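Quelle lessive pour une membrane imperméable ?

Posté par rando_cevenole, en janvier

Bonjour à tous ! Je viens de m'offrir une veste de montagne Harkwood (une folie, mais quelle coupe !) et après 3 sorties sous la pluie, l'eau ne perle plus du tout sur les épaules. L'étiquette dit « lavable à 30 degrés » et rien d'autre. Ma mère jure qu'il ne faut jamais laver ce genre de tissu, mon magasin veut me vendre un flacon de Butex. Qui croire ? Et est-ce que je peux la passer avec le reste du linge ?

mousqueton34

Lave-la ! Vraiment, n'aie pas peur, c'est la crasse et le gras de la peau qui étouffent la membrane. J'ai une vieille Ríos qui doit avoir plus de 500 heures de sentier dans les coutures et elle ressort superbe à chaque fois. Ma recette : toutes les fermetures remontées, les velcros fermés, la veste à l'envers, programme synthétique à 30, essorage doux. Un peu de lessive liquide spéciale membrane, jamais d'adoucissant (il laisse un film gras, une horreur). Et je la lave seule – les jeans frottent et abîment l'enduction.
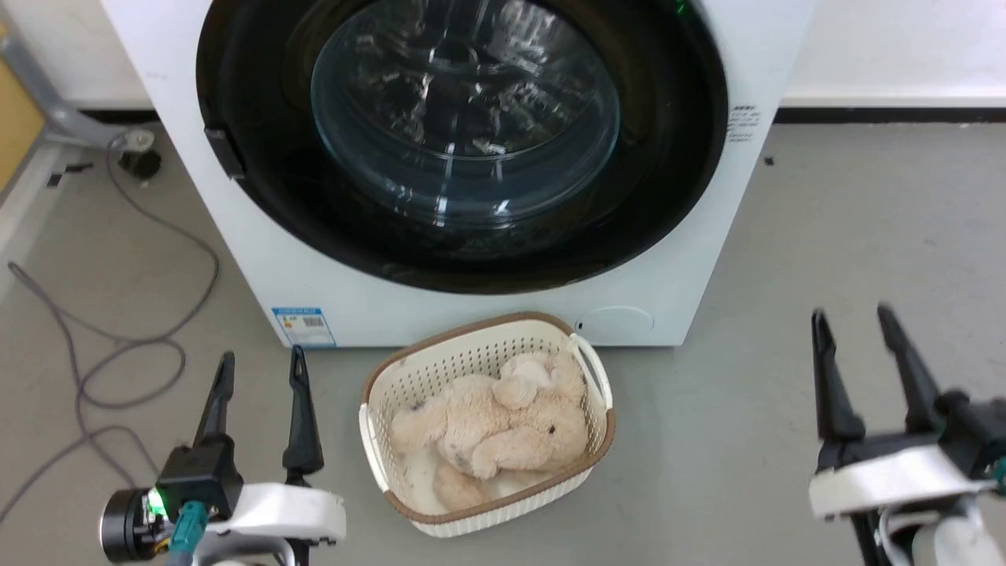
Le coin lessive, hublot fermé et panier devant.

Pense aussi à nettoyer le bac à produits avant de lancer, surtout si tu utilises de l'adoucissant pour tes serviettes. Moi je fais un rinçage en plus à la fin, ça rallonge un peu mais le tissu respire tellement mieux après ! Pour le séchage, cintre large, à l'ombre, puis vingt minutes de sèche-linge tiède si l'étiquette l'autorise. La chaleur réactive le traitement déperlant et c'est un vrai plaisir de revoir les gouttes rouler.

laine_et_pluie

D'accord avec tout, sauf pour le Butex : très bien, mais garde-le pour quand la chaleur ne suffit plus. Chez moi c'est une fois par an, avant l'automne. J'ai aussi essayé Filtellow, en spray, pratique pour les épaules et les manches, là où les bretelles du sac frottent.

tintin_bzh

moi je la passe sous la douche avec du savon de Marseille et ça va très bien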